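**1/** Hello from the dish rack, everybody! It's 27th July and I promised to explain what Soledad Oyelaran and I have been up to since May, so get a drink and settle in, because I never manage to keep these short.

**2/** The question is a small one. When a robot arm learns to handle cups from people showing it how, does it help to show it the *awkward* grasps too? Most of our old demos were beautiful. Upright mug, nice clear handle, plenty of room. Real kitchens don't look like that (mine certainly doesn't).

**3/** So we collected 700 demos around the sink, and Soledad went through and tagged 400 of them as awkward - cups lying over, cups among the rack bars, anything where you'd twist your own wrist a bit. Then we trained two policies, one with the awkward set and one without. 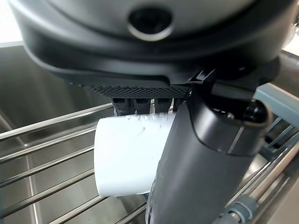
*Wrist view: white cup held on its side over the sink, pads on the upper edge.*

**4/** I'm very fond of the wrist view, even though the gripper hogs so much of it. Erasto Were asked me whether the policy can learn anything with a finger covering half the cup, and it's a fair question! Our guess is that the bit you can still see, the open rim especially, tells it a lot about which way the cup is facing. We're testing that next by masking the rim out.

**5/** Now the result, with the usual pleading that you treat it gently. Over 8 test layouts neither policy had seen, the one trained with awkward grasps finished more of them, and its failures were milder too. It tended to stop and try again where the other one just kept pushing. I did a little dance in the hallway and Desmond Rosenthal saw me, so that's that.

**6/** Where it still struggles is the rack itself. All those thin bars, and then everything smears when the arm moves quickly. We've tried 3 ways of slowing the wrist down near the tines and I don't love any of them yet.

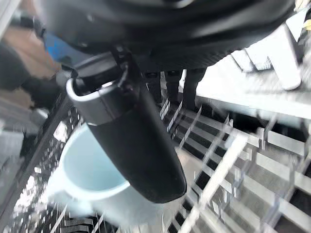
## Bits people have asked about

**7/** Yes, we'll share the tags. Châu Tiêu is tidying them into the Pillireck format now, and I'll post in this thread when they're up. If you've tried sorting your own demos by how awkward they are, please do write to me, I'd love to compare notes.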